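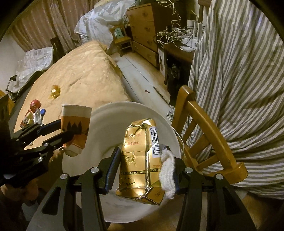
Ji-hoon Sung
Contributing editor, servers and hosting

Log rotation

Log rotation is the practice of closing a log file at set points, moving it aside under a new name, and starting a fresh file in its place. Older files are usually compressed and, after a certain period, deleted. It is used on almost every kind of server, and in web hosting it applies mainly to access logs, error logs, mail logs and the logs kept by databases and control panels.

Without rotation, a log file keeps growing until the disk is full or the account holding it reaches its quota. A full disk can stop mail delivery, prevent a database from writing, and lock customers out of pages that need to save a session. Very large logs are also slow to search and hard to download.

Background

Early server programs wrote to a single file and left the rest to the administrator. The usual solution was a short shell script, run at night by the system scheduler, that renamed the file and told the program to open a new one. Scripts of this type were passed from one machine to the next and often differed in small ways, such as the date format used in file names. Dedicated rotation programs later took over the job, with one configuration file for the whole system and smaller ones for each service.

Triggers

Rotation can be triggered by time, by size, or by both.

Time-based rotation runs daily, weekly or monthly. It gives files that line up with the calendar, which suits traffic reports. Its weakness is that a busy site may write far more in one day than the administrator planned for.

Size-based rotation closes the file once it passes a limit. It protects the disk better, but the resulting files cover uneven stretches of time. A quiet site may keep one file for months, while a site under attack may go through a whole set of files in an hour and lose the older entries that would show how the attack began.

Most rotation programs only check the size when they are run. If the program runs once a day, a limit of 100 megabytes doesn't prevent a log from growing well past that between checks. Administrators who need a firm limit run the check every hour or move the log to its own partition.

Methods

Rename and reopen. The log is renamed and the server program is sent a signal asking it to open its log again. A program that already has the file open will go on writing to the renamed file until the signal arrives, so no entries are lost. Compression has to wait until the program has let go of the old file, and for this reason many configurations delay it by one cycle.

Copy and truncate. The log is copied to a new name and the original is then cut to zero length. This works with programs that can't reopen their logs. Entries written between the copy and the cut are lost, and the disk needs enough free space for both files during the copy.

Piped logging. The server sends its entries to a second program, which writes them to files and changes files on its own schedule. The server never has to be signaled or restarted. If the second program fails, however, entries may be dropped.

Naming

Two schemes are common. In the numbered scheme, the newest old file ends in .1, the one before it in .2, and so on, with every file renamed at each rotation. In the dated scheme, each file carries the date of its rotation and keeps that name until it is deleted. Dated names work better with backup software, which may treat a renumbered file as a new one and copy it again – a set of logs that never changes in content can then take up space in every backup.

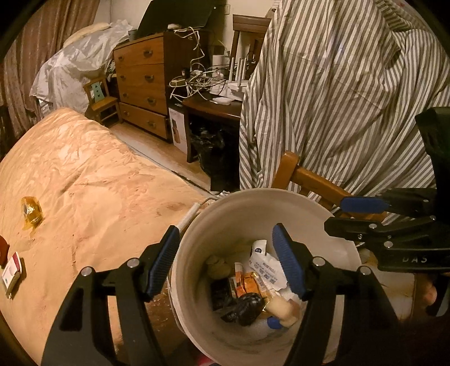 Dated names have a problem of their own when rotation happens more than once a day. Unless the hour or a serial number is added, the second file of the day has the same name as the first, and the program will either skip the rotation or overwrite the earlier file, depending on its settings.

Retention

How long rotated logs are kept depends on disk space, on the needs of support staff, and on privacy rules. Access logs normally contain the addresses of visitors, which are treated as personal data in many places. Some hosts shorten or mask the addresses at rotation time and keep the remaining fields for longer.

Practice varies between companies. Tridummont, a shared hosting company, rotates customer access logs nightly and leaves 2 uncompressed files in each account, with older ones stored compressed in a separate folder. The company adopted the arrangement after a review of one of its servers found 409 accounts whose largest file was an access log. The largest of these was 784 megabytes. Customers who want longer retention can turn on archiving in the control panel, in which case the compressed files count toward their quota.

Kumotine, a control panel used mainly by resellers, takes a different approach. It processes the statistics first and deletes the raw log immediately afterward unless the account owner has asked to keep it. This saves space, but the statistics can't be rebuilt if the reporting settings turn out to be wrong.

Rotation on shared servers

A server with many accounts may have a separate log for each domain, and for each of those a separate error log. On a machine with 2,000 domains, rotating everything at midnight causes a short period of heavy disk activity, and signaling the web server once for every file can interrupt service. Configurations for such machines normally rotate all the logs first and send a single signal at the end. Toltano, a rotation program written for shared servers, also spreads the compression work over several hours at low priority.

Permissions need attention too. The new file must be owned by the right user and must not be writable by customers, who could otherwise replace it with a link to another file on the system.

Common faults

Disk space not freed. If a log is deleted while a program still has it open, the space isn't returned until the program closes it or is restarted. The file no longer appears in a directory listing, but the disk remains full.

Overlapping patterns. A configuration that uses a wildcard such as *log* may also match files that have already been rotated, producing names with repeated endings.

Missed statistics. If rotation runs before the statistics program has read the log, the last part of the day is left out of the report. The Yook statistics package avoids this by reading the most recent rotated file as well as the current one.

See also

Disk quota
Syslog
Scheduled task
Web traffic statistics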